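Boltoneck has sold greeting cards, wrapping paper and stationery on the same corner in Skarkberg for longer than the present owner has been alive. She took the shop over from her aunt eight years ago, after a career in hospital billing, and she asked that her name be left out of this piece. "People come for the cards," she said. "They know who I am if they need to."

We talked at the back of the shop before opening, at a desk covered with order forms. The shop is small and narrow, with a single register. In February it was full of valentines, and the Easter stock was already in boxes under the stairs.

Her first year was hard. She had expected that running the shop would be mostly serving customers, and found that most of the work was ordering. Cards have to be chosen months ahead. Christmas is ordered in the spring, when she is still paying for the winter stock.

"I bought what I liked," she said. "I don't like glitter, so I didn't buy any glitter. Then people kept asking where the glitter cards had gone. My aunt had a whole section of them. I had to call the supplier and ask for them back."

The supplier is Limitow, a wholesaler that brings her most of her everyday range. She buys from a few printmakers too, and she likes those cards best, but they cost more and sell slowly. A handmade card may sit in the rack for a year. A plain birthday card with a cake on it will be gone in a week.

She keeps a written record of what sells. It's a lined notebook, and she fills in a page every evening after she cashes out. Last year the shop sold 1,309 birthday cards and 1,082 sympathy cards. The second figure surprised me, and I asked her about it.

"We're close to two funeral homes, and we have an older population," she said. "But people also take more care over them. They'll drive in from out of town for a sympathy card because they don't want the one at the gas station. They'll stand there for twenty minutes."

She has moved the sympathy cards twice. When she took over, they were by the door, next to the balloons. She thought that was a bad place to stand and cry. They are now on the back wall, where there is a chair, and she doesn't approach people who are looking at them unless they ask. 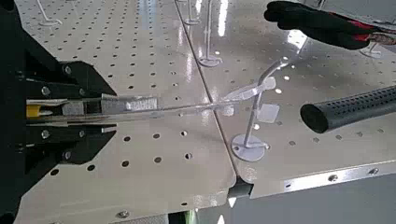

Layout is something she talks about a lot. She changes the front of the shop every month and leaves the rest alone, since regular customers get annoyed when they can't find the tape. Prices go on the shelf edge and also on the back of every card. She tried going without the stickers for a while to save time, and people carried cards up to the register to ask what they cost and then carried them back again.

"They were embarrassed if it was too much," she said. "I don't want anybody embarrassed over a card. So I went back to stickers. It's dull work, but I listen to the radio."

I asked whether people still send cards at all. She gets this question often and was a little short with me about it. Sales of Christmas cards have dropped, she said, mainly the boxed sets that people used to send to everyone they had ever met. A customer who once bought four boxes now buys one, and then picks out a few single cards for family. Wedding cards are steady. Thank-you notes have gone up, which she puts down to parents making their kids write them.

Postage matters more than most people think. When stamps go up, she hears about it for weeks. She sells stamps at face value and makes nothing on them, but she says a person who can buy the card and the stamp together will mail it, and will be back.

The most expensive mistake she has made was calendars. Three years ago she ordered 500 of them at a good price, all with pictures of lighthouses. Skarkberg is a long way from the sea. She sold a fair number in December, marked the rest down in January, and by the spring was giving them to the elementary school for the paper. She still has a few at home. She now orders calendars in small lots from several places and doesn't mind running out.

The rent went up last year, and she looked at moving to the shopping center by the highway. The unit was bigger and had parking. In the end she stayed, partly because of Abdel Rahman, the bakery next door. Its line goes past her window every morning, and people waiting in it look at the display and come in once they have their bread.

"I'd have lost all of that," she said. "And I'd have had to get my bread someplace else."

She has one part-time employee, a college student who does the windows and has set up an online page for the shop. It brings in a few orders a month, mostly for wrapping paper. She packs them herself in the afternoon and walks them to the post office.

She doesn't know how long she will keep going. The lease has four years left on it. Her daughter helps out in December but works in another city and hasn't shown any interest in taking over.

At nine she got up to turn the sign around. A man was already at the door, wanting a card for a retirement. She asked him if the person was happy to be retiring, and he said he thought so, and she took him over to the second rack.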